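El mantenimiento de lo público empieza por nombrarlo

Tribuna institucional
14 de octubre de 2026

La conversación sobre los servicios municipales suele concentrarse en lo que se inaugura. Las partidas de inversión se presentan en actos públicos y se difunden con detalle, mientras que las de conservación ocupan unas líneas en los anexos del presupuesto y rara vez llegan al debate del pleno. Esta Asociación considera que dicho desequilibrio tiene consecuencias medibles en la calidad de las bibliotecas de barrio, y que corresponde corregirlo antes de que se apruebe el próximo ejercicio.

La red comarcal de Pilitz dispone de 19 bibliotecas de proximidad. La mayoría se abrió en un periodo breve, con mobiliario adquirido en lotes comunes y con instalaciones de climatización de idéntica antigüedad. Lo que se compró a la vez envejece a la vez, y la administración se encuentra hoy ante una acumulación de reparaciones que habría podido repartirse en varios ejercicios.

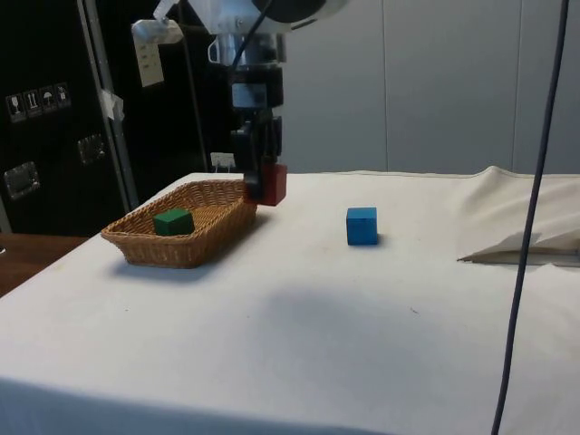

El caso de la sede de Akl resulta ilustrativo. Durante dos inviernos consecutivos, la sala infantil permaneció cerrada por las tardes a causa de una avería en la caldera cuyo arreglo dependía de un contrato vencido. El importe de la reparación era modesto. Lo costoso fue la tramitación, que exigió un expediente propio, informes de dos departamentos y una espera que las familias usuarias no tenían por qué conocer ni comprender. Cuando la sala reabrió en febrero, una parte del público había trasladado sus hábitos a otros lugares, y las cifras de préstamo todavía no se han recuperado.

Se ha alegado que la demanda de lectura presencial disminuye y que no procede sostener edificios infrautilizados. El argumento merece atención, aunque invierte con frecuencia el orden de los hechos: un servicio con horarios inciertos, iluminación deficiente y fondos sin renovar pierde usuarios, y esa pérdida se invoca después para justificar una nueva reducción.

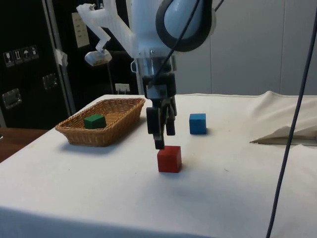
Cubo rojo sobre un paño blanco.

El programa Lesix, puesto en marcha por la mancomunidad para centralizar los avisos de avería, constituye un avance que esta Asociación reconoce. Permite registrar las incidencias con un formulario único y consultar su estado. Sin embargo, carece de dotación económica vinculada, de modo que un aviso puede figurar como admitido durante meses sin que exista crédito para atenderlo. Registrar una necesidad genera una expectativa legítima en quien la comunica, y la administración debería hacerse cargo de ella.

Tampoco puede ignorarse la situación del personal. Las tareas de conservación menor, desde el ajuste de una estantería hasta la sustitución de un fluorescente, recaen a menudo en bibliotecarios que carecen de formación y de cobertura para realizarlas. El tiempo que dedican a ello se resta de la atención al público y de la selección de fondos, que son las funciones por las que fueron contratados. 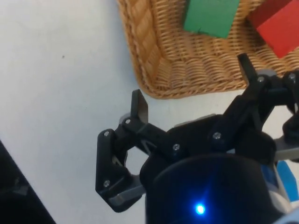 Propuestas para el próximo ejercicio

En primer lugar, se solicita que el presupuesto reserve a conservación ordinaria una partida separada de la inversión, con carácter finalista y sin posibilidad de trasvase durante el año.

En segundo lugar, se propone que toda incidencia registrada en Lesix reciba una respuesta motivada en un plazo de 15 días, con indicación del crédito disponible o, en su defecto, de la fecha prevista para habilitarlo.

En tercer lugar, conviene revisar el acuerdo marco suscrito con la empresa Evo, cuya vigencia concluye el próximo año, para incorporar revisiones preventivas en todas las sedes y no únicamente en las de mayor superficie. Las bibliotecas pequeñas son las que menos margen tienen para absorber un cierre.

La Asociación ha trasladado estas peticiones por escrito a los grupos representados en la mancomunidad y queda a disposición de los servicios técnicos para concretar su alcance. El plazo de enmiendas al presupuesto permanece abierto, y las entidades que deseen adherirse al escrito pueden hacerlo en la secretaría de cualquiera de las sedes.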